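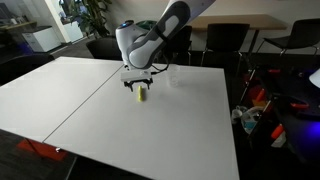 4.2 The Cup Task

The third assignment of the course asked each student team to teach the arm one short job: pick up a marker and drop it into a plastic cup. Teams were free to choose how the arm was guided, but all of them worked on the same two tables and used the same logging code, which we call Ruvix. The assignment ran in August 2018, after the lectures on grasp planning and before the final demonstrations in September.

Each team recorded its own demonstrations by hand-guiding the arm from a home pose above the tables. A demonstration ended when the operator pressed the stop key, whether or not the marker was in the cup. Recordings shorter than 2 seconds were thrown out by the logger. The teams kept 141 demonstrations in total, and these are the ones used in the rest of this section.

The position of the marker was changed between demonstrations. We first tried a printed grid for this, but students on the Farkden team found that their model had learned to look at the grid lines, so the grid was taken away and positions were read from a list. Cup positions were also listed but changed less often, once per block of recordings.

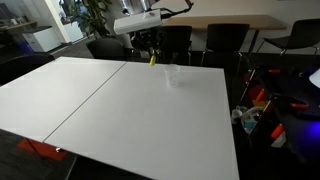 Two problems with the work surface came up in nearly every team report. The first was the joint between the tabletops. A marker placed across it can sit at a slight angle, and the closing fingers then push it away. The second was the cup. A clear cup on a white table gives very little contrast, and the depth readings near its rim were poor enough that two teams gave up on finding it automatically and entered its position by hand. The Dreßler team kept automatic detection and averaged several views taken at different arm poses. Their method was slower, and it was also the only one that kept working when the cup was moved between blocks.

Grasping was done with the fingers open to their full width on approach. Facundo Ulloa, the teaching assistant for the lab hours, suggested a fixed approach height for all teams so that results could be compared, and we adopted it from the second week on. Runs from the first week are marked as such in the data and left out of the comparison of approach times.

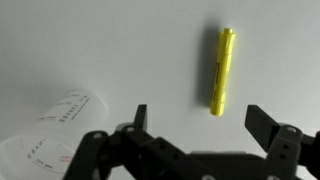

Most failed grasps had the same cause. The long axis of the marker has to be close to parallel with the finger faces when they close. If it is turned too far, one finger touches the barrel early and rolls it. Teams that estimated the angle from the wrist camera right before closing did better than teams that relied on a single estimate made from the home pose. The Grarkix team added a small correction step at this point, training it on 1,000 cropped wrist images that they had labeled themselves. We return to their results in Section 5.

Figure 2. Work area for the cup task, with the arm over the two joined tables and the cup standing to the right of the gripper.

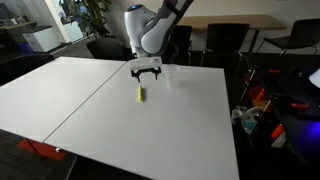
Should a dropped marker count as a failed trial?

We counted a drop as a failure only if the marker ended up outside the cup. If the fingers lost it over the opening and it fell in, the trial was scored as a success, and the early release was noted in the log. Two teams asked for a stricter rule, and their reports give both scores.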